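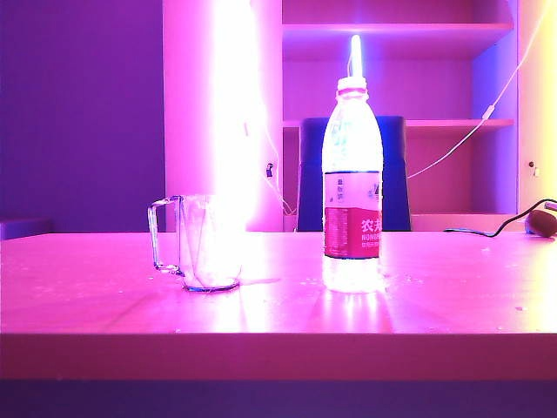

Bromcombe residents asked to save water until the end of March

The town of Bromcombe has asked all households to use less water for the next four weeks, while the old main pipe under Maes Street is being replaced. The work started this morning at seven, and the first part of the street is already closed for cars.

The pipe brings water from the Lavari reservoir to the eastern half of the town. According to the water office, it serves 3,000 homes. During the work these homes will get their water through a smaller temporary line, and the pressure will be lower than normal, above all in the early morning and in the evening.

"People will still have water every day, but it will come slower," said Sheila Treloar, head of the water office. "If everybody fills the bathtub at eight in the evening, then the houses on the hill will feel it."

The office asks residents to take short showers, to run washing machines only when they are full, and to do this in the middle of the day if possible. Washing cars and watering lawns with a hose is not allowed until the work is finished. Vegetable gardens may be watered with a can. There will be no fines in the first week, only a written warning.

The pipe has been in the ground for 44 years. It was repaired many times, and last winter it broke twice near the corner of the post office. After the second break, the town council decided that one more repair would be a waste of money. The contract was given to the building company Taluron, which did similar work on the north side of the town.

Henk Van Beek, who leads the work for Taluron, explained that the new pipe will be laid in sections of 50 meters. Each section must be tested before the street above it can be closed again. Heavy rain could delay the work by some days, he said, but he does not expect it to go into April.

The water in the temporary line comes from the same reservoir and is tested every day. It is safe to drink. In some homes it can look cloudy at first, which is caused by small air bubbles. The office advises to let a glass of water stand for a few minutes. If it does not become clear, or if it has a brown color, residents should call the office and not use it for cooking.

Shop owners on Maes Street are less happy with the plan. Itziar Cantero has a bakery opposite the post office and learned the starting date only from a letter last week. "I need water at four in the morning, and my customers need a place to stop," she said. The council has now promised her and her neighbors a free parking area behind the library. Deliveries can be made from the back side of the buildings until ten in the morning.

Bus line 4 will not stop on Maes Street during the work. Passengers can use the stop at the school.

Older people and others who cannot manage with low pressure can ask for drinking water to be brought to their door. Requests are taken at the water office from nine to five, at the front desk or by telephone.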